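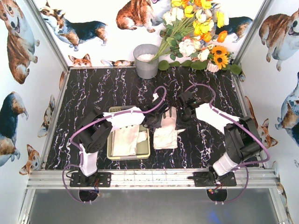 According to Elibariki Nyanda, the left arm on his bench station let go of a glove halfway to the tray, and the status page went on reporting a closed grip for the rest of the cycle. He asked whether other owners of the Tisska pair had seen the same thing, and whether the station was safe to leave running while he waited for an answer.

Other owners had seen it. The product page for the Tisska Two-Arm Bench Station has been revised to include the safety notice that resulted from his report and from later reports of the same kind. Customers who own a station, or who are considering the purchase of one, are asked to read the notice before the product details.

Safety notice: loss of grip and unexpected arm movement
Notice number 2491
Issued 22 July 2020
Applies to: Tisska Two-Arm Bench Station, controller software Calvo 73
Does not apply to: stations supplied with Calvo software of a later version

What went wrong
Under certain conditions the gripper servo on either arm may lose its position signal for a short time. When this happens the jaws relax and the item being carried can fall. The controller does not register the loss. It continues to send the arm along its planned path and records the cycle as complete.

A dropped item is in most cases a nuisance and no more. The matter is treated as a safety issue on account of what follows. When the position signal returns, the servo moves to the last commanded position at full speed. An operator who has reached into the work area to pick up the dropped item may have a hand near the jaws at that moment. Tallonthorpe has received two reports of pinched fingers. Neither person needed medical treatment.

Cause
The fault was traced to the cable that runs from the base of each arm to its gripper. On affected stations the cable was fitted with too little slack where it passes the large servo housing. Repeated movement through the full range of the arm pulls on the connector at the gripper end, and the contacts separate for an instant. The fault appears most often with the arm stretched far forward, and it may not appear at all during the self-test, in which the arm stays close to its base.

Smaranda Dumitrescu carried out the investigation at the Zikance service center and was able to reproduce the fault on returned units. Her report also found that the controller should have detected the missing signal and did not. The cable and the software are therefore both subject to correction.

Signs that a station may be affected
The jaws open or go slack during a carry, with no fault shown on the status page.
The gripper twitches or snaps shut after a pause.
The cable is drawn tight against the housing when the arm is extended.
Soft goods such as cloths, gloves and small fabric pieces are found outside the tray at the end of a cycle that was logged as complete.

A station that shows none of these signs may still be affected. Owners should follow the steps given in the next section in all cases.

What owners should do
1. Stop the current program and switch off the station at the supply. The software stop holds the arms in position with the servos powered, and it is not sufficient for this purpose.
2. Support each arm by hand before removing power. The arms will sink when the servos are released.
3. Check the serial number on the label under the mounting rail. Numbers up to and including 3319 were built with the short cable.
4. Contact the Zikance service center, quoting the notice number and the serial number. A replacement cable set and a software update will be sent without charge.
5. Do not attempt to lengthen, splice or re-route the original cable.

Stations with a serial number above 3319 have the longer cable and require the software update only.

If the station must be used before the parts arrive
Tallonthorpe recommends that affected stations remain switched off. Where this is not possible, the speed limit in the Calvo settings should be reduced to its lowest value and the reach limit set to Near. Rigid, heavy or sharp items should not be handled. Dropped items should be left where they fall until power has been removed - this applies even when both arms appear to be at rest.

The indicator light should not be relied upon. It reports that the controller has power, and gives no information about the state of the grippers.

After the repair
Once the cables have been replaced, run the extended self-test supplied with the update. It moves each arm through its full reach with the jaws closed and checks the position signal throughout. A station that fails the extended test should be returned. Carriage is paid by Tallonthorpe in both directions.

The updated software also changes how the station behaves when a signal is lost. Both arms now stop, a fault is recorded, and the servos will not move again until an operator has cleared the fault by hand. Some owners may find that long unattended runs are interrupted more often than before. This behavior is intended and cannot be turned off.

Product details
The Tisska Two-Arm Bench Station is intended for teaching, demonstration and light sorting work with cloth and similar soft items. It is supplied with two matched arms, two grippers, mounting plates, a front rail, a controller and the Calvo software. Trays and work items are not included. The station is for indoor use on a flat, stable surface, and must be operated by, or under the supervision of, an adult who has read the manual.

Sales of the station were suspended in January and resumed with the revised cable. All units now in stock carry the longer cable and the updated software.

Warranty
Work carried out under this notice does not affect the remaining warranty period. Owners who bought a station secondhand are entitled to the same repair and do not need proof of purchase. Owners who have already paid for a replacement gripper as a result of this fault may apply to the Zikance service center for a refund, enclosing the invoice and the serial number of the station.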